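Vinwood Road resurfacing -- your questions
Page kept up by Áine Mac Giolla, residents' desk. Last tidied Wednesday. 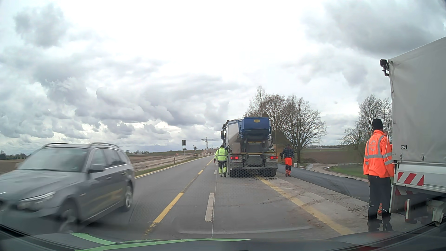
DRIVING THROUGH

Is the road shut?
No. One side is being worked on, the other stays open for as long as we can manage it. Full closures are overnight only and will be on the yellow boards beforehand.

What's the speed limit past the works?
Whatever is on the temporary signs. Please stick to it -- people are on foot next to the lorries, often with their backs to you, and they can't hear much over the engines. Complaints about drivers are the biggest thing in our inbox after dust.

There's a tipper stopped ahead of me. Do I go round?
Only if you've been waved on or the lights are green. If you're not sure, wait. A tipper that looks parked may be about to reverse or lift its body. Don't pull up close behind it either, the driver can't see you there.

Who do I follow, the lights or the person with the board?
The person with the board.

How long will I be held?
Depends when you come. Between 8 and 9 in the morning is worst, then school pick-up. Mid-morning is usually fine. We don't publish waiting times, they were wrong every day we tried it.

Can I cycle through?
Yes, but wait your turn with the cars and watch for the step between the old surface and the new strip. It's a nasty one on narrow tyres. You can get off and walk on the footway side if you prefer.

Do the painted lines still count?
Where they're still there, yes, unless cones or signs send you another way. Cones win. Some of the old yellow is very worn and will be redone at the end, not before.

Can I take the back way through Itley instead?
Cars, yes. Anything heavy, no, the bridge won't take it. It's single track with passing places and folk there have had enough of it already so go gently please.

LORRIES, NOISE AND MUCK

What's in the trucks?
Going out, old road surface. Coming in, hot asphalt mostly, some stone for the verges. The asphalt has to be laid while hot, so once a load has arrived the crew can't really stop for anything.

What time do they start?
7.30. Engines shouldn't be running before that. If they are, ring us with the time and where you were, and the registration if you could read it safely.

There's loose stuff all over the road.
A certain amount is normal behind a working tipper. It gets swept at the end of the shift. If it's still there the next morning tell us and we'll send the sweeper back round.

A stone chipped my windscreen. Who pays?
Claims go to Cronin, the main contractor, not to us. You'll need a photo of the chip, the time, the direction you were going and a quote for the repair. Send it within 44 days. We can pass on the form but we can't decide the claim, and ringing us daily won't speed it up, sorry.

Tar on my paintwork?
Don't scrape it. Tar remover and a soft cloth, then a normal wash. If it's bad, same claim form as above.

Can I have some of the old planings for my drive?
We get asked this a lot. No. They're all going for reuse and the drivers aren't allowed to tip anywhere else. Please don't offer them cash, it puts them in an awkward spot.

IF YOU LIVE ALONG THE ROAD

Which houses are affected?
Numbers 9 to 104 in the first stretch. After that it's the lane end up to 337. If you're in between and haven't had a letter, ring.

Can I get in and out of my drive?
Nearly always. When the strip right outside your gate is being laid you'll be asked to move the car beforehand and leave it off for a few hours. You get a card through the door the day before. If you missed the card speak to whoever is nearest in hi-vis and they'll find the ganger.

I have carers coming / a hospital appointment.
Tell us the day before if you can and we'll warn the crew. Same day is still worth a call. Ambulances get straight through at all times, work stops for them.

Bins?
Out as usual, by 7. If the bin lorry can't reach you the crew will walk them down to the corner and bring them back. Put your house number on the lid please, we had a right mix-up in the first week.

Deliveries?
Vans can come through with the other traffic but can't stop in the coned bit. Ask them to use the lay-by by the Drarareo garden centre. The garden centre is open as normal by the way, and has asked us to say so.

Can I walk on the new surface?
Not until the cones are off. It holds heat longer than you'd think. Dogs especially, keep them well away from it.

My children want to watch the machines.
From your side of the fence, fine. Not from the kerb.

THE END OF IT

When will it finish?
July, weather allowing. Rain is the main problem. Drizzle is OK for digging out but not for laying.

And the white lines, the drains, the bit of verge they drove over?
Lines go on once the top layer has settled. Verges are last, topsoil and seed. Drains are beign checked as we go along -- if yours is holding water after a dry day, let us know.

There's a seam down the road. Is that a fault?
A joint between two strips is normal. If it opens up or you can feel it through the steering, report it.

Who do I complain to?
Start with Áine on the residents' desk, weekdays till 4. If you've had no answer after a week, ask for Sivaprasad Rai, site manager. He's out on the road most of the day so leave a message with a number he can ring after 5.

Can I just go and ask one of the crew?
For something quick about your gate or car, yes. Catch their eye first from behind the cones and wait for them to come over. Dates and claims, they don't have the answers, come to us.

Something not covered? Leave it in the box at the post office counter or ring the desk. Will add more qustions here as they come in.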